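Ticket 1329 – Mandness Home Help Desk
Category: Folding and storage / Flaseo folding board
Opened: 2022-08-20
Status: Closed

Problem as reported

I use the Flaseo board on my bed, as the leaflet recommends for people without a big table. T-shirts come out well. Thick sweatshirts do not. After I fold one, the ribbed hem comes out at the side, and when I put it in the drawer it opens again. I tried with the zip side up, with the sleeves inside and with the sleeves behind. The result is always a little different but never flat. My bed is soft, so I suspect also the mattress.

What I tried before writing: I turned the board, I took away the blanket, and I folded the hem first. The last one helped a little. 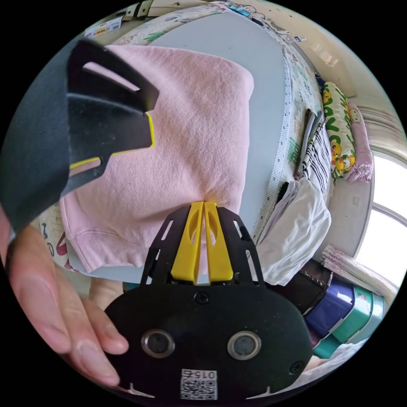
Angus McPhee replied that the mattress was probably only half of the problem. With thick cotton he would bring the hem up by two fingers before anything else, then fold both sides to the middle, and press the air out from the neck downward. He asked me to try it on one sweatshirt and leave it for 30 minutes before moving it to the drawer.

Update 1

I did as he wrote. The sweatshirt kept its shape much better, and I could carry it with one hand. The hem stayed inside. I would like the leaflet to mention this, because the drawing in it shows only a thin shirt.

A second matter came up at the same time, with towels. My towels are from Rewi and they are thick, so three folds make a roll more than a square.
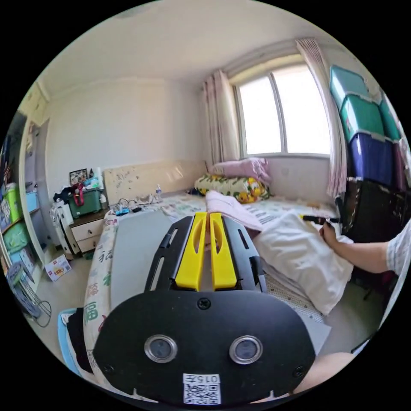 Labels are the other thing I wanted to ask about. I sort the bed linen by room and I write the room on a small piece of cotton tape, which I then sew inside the pillow case. The ink went gray after one wash at a high temperature. I work with a black marker, the one with the yellow band near the tip, and I do the writing on the bed, next to the white pillow. I did not iron the tape after writing – maybe this was the mistake. Please tell me if the Zavia tape needs ironing, or if I should change the ink.

Reply from the help desk: iron the tape from the back side, without steam, and let it rest one day before the first wash. The marker can stay if it is meant for fabric.

Update 2

Ironed tape was washed two times and I can still read it. For the towels, I now fold them in half along the length first and then in half again across. They lie flat and do not roll.
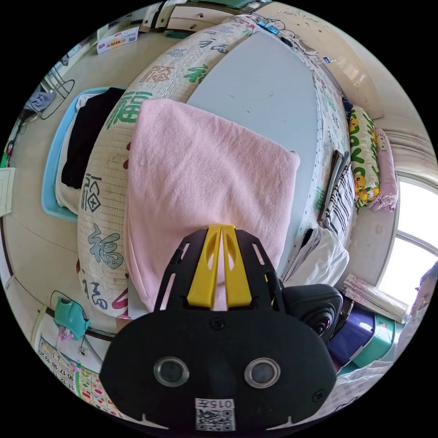
Should the towels go in the drawer under the sweatshirts or on top of them?
Put them under. Towels carry weight well, and the sweatshirts keep their fold longer when nothing presses on them.

I moved the towels the same evening. The drawer closes without pushing. Please close the ticket, and please send the new leaflet when it is printed.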